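Echeverri Packing Trial: Progress Report to Birell, February

Summary

The trial is behind the plan we sent you, and I would treat its early numbers with caution. Of the 1,166 items logged so far, more than 80 were entered twice, and we have yet to settle which entry stands in each case. The Prultbridge site has sent no logs at all.

Packing

The Rarkosden packing method calls for a tray, a clear bag and the goods, handled in a fixed order. On paper it saves time. I am not convinced. The bags crumple, and a crumpled bag takes longer to deal with than the written steps allow. Bottles are easier to judge, and I expect them to flatter the results if we report them together with the bagged goods. I would like to report the two groups apart from now on.

The handling work is done at a white table with a white tray on it.
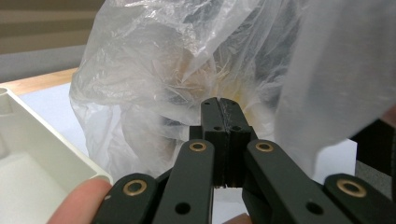
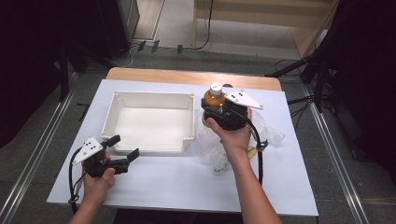
The plan promised 100 logged items per session. We have reached that in 4 sessions, all of them made up mostly of bottles. I don't think the target means much until the mix is fixed, and I'd ask you not to quote it in your own report.

Spending

Bags have cost more than we budgeted, and trays less. The overall total is close to plan, though the Prultbridge share is still unspent and I can't say when it will be used.

Next period

We will clear the double entries first. After that we will rerun the bagged goods with a stiffer bag, if the supplier can send one. I am not asking for more money at this stage. If Prultbridge has still sent nothing by April, I will recommend closing that part of the work.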